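4 May 2019

I am home again and my shoes are by the door, full of red dust. I want to write down the day before I sleep, because in April I promised myself to keep these notes better, and I have kept them badly.

We were at the old track with the machine, Mahlet Wolde and I. Tapio came later with the bread and the papers. He had printed the new version of our rules, two pages now, and he wanted us to work by them for a full day and mark with a pencil every line that was unclear. I marked five. I will copy them here while I remember what I meant, as my handwriting on the sheet is terrible.

The first was the line about walking the course. It says, "The course shall be inspected before the run." Inspected by whom? In the morning I thought Mahlet had walked it and she thought I had. We found this out only when the machine was already switched on and I had the stop button in my hand. So we switched it off and walked together, she on the grass side and I by the stand. My proposal is to write, "The operator and the second person walk the course together, before power is given." It is longer, but one cannot misunderstand it.

The second was about small things on the ground. The old text from Sterden, which we borrowed when we began, says that the course must be "free of obstacles". Tapio likes this sentence and I don't. A bench is an obstacle, everybody agrees. But what is a stone? What is a lump of earth? The wheels can pass over many small things and no harm is done, but the person with the button cannot judge from behind what is small and what is hard. Mahlet says we should write a height. I think we should write that anything one can see from the start line is either picked up or written in the log, and then the run may begin. We argued about it during the bread and did not finish.
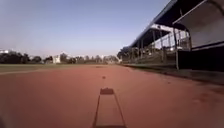

The third line was the sun. In fact there is no line about the sun, and that was my mark: I wrote "sun?" in the margin. When it is low, the machine sees other contrasts than at noon, and I also see badly when we turn and come back with the light in our faces. At Linetti, where I worked before, we had a simple custom that the log must say where the sun stands, before, behind or at the side. It costs one word. When I said this, Tapio asked if it was a rule at Linetti or only a habit, and I had to admit that it was a habit. He said a habit goes away with the person who has it. He is right, and I was a little ashamed, for I have had this habit for years and never put it on paper for anyone.

The fourth: "The stop shall be tested regularly." I dislike the word regularly very much. My mother visited her dentist regularly, and it was every four years. We agreed quickly on this one. The stop is tested at the beginning of each session, again after every change of battery, and the one who tests it signs. Today I signed 2 times and Mahlet one time. She has a beautiful signature and mine looks like a dead spider.

The fifth is the one I think about now, with my tea. It concerns who may say stop. In the text the operator stops the machine, and "others may advise the operator". I understand why it was written so, Tapio wanted one clear responsible person. But at Stamau, where Mahlet was trained, everybody present may call stop, also a guest, also the youngest one, and the operator must obey first and ask after. No one is asked to explain before the machine stands still. She told this very quietly, and then she told about a day when a student called stop for a bird, and they lost the run, and the chief thanked him in front of all. I would like such a chief. I would like to be one too, but I am impatient, and I know what face I make when a run is lost.

In the afternoon we did as she said, only to try it. I called stop once when she was the operator. I had seen the edge of the concrete come nearer than I liked. She stopped at once, we measured, and there was plenty of space, more than the rule demands. She did not make a face. We wrote it in the log with the reason "distance to edge, checked, good" and began again from the start line.

The counter stood at 3,397 metres when we finished, for all the sessions since we began. Tapio wanted to drive a little more to get a round number, and Mahlet said that a tired person should not drive for a round number, and that this should perhaps be line six. He laughed, but he wrote it down.

Tomorrow I must make the clean copy and send it to Su, who reads everything with a ruler and will surely find that I have put "shall" and "must" in the same paragraph. I have never learned the difference well. In my language there is one word for both. I must also buy new pencils and clean the shoes.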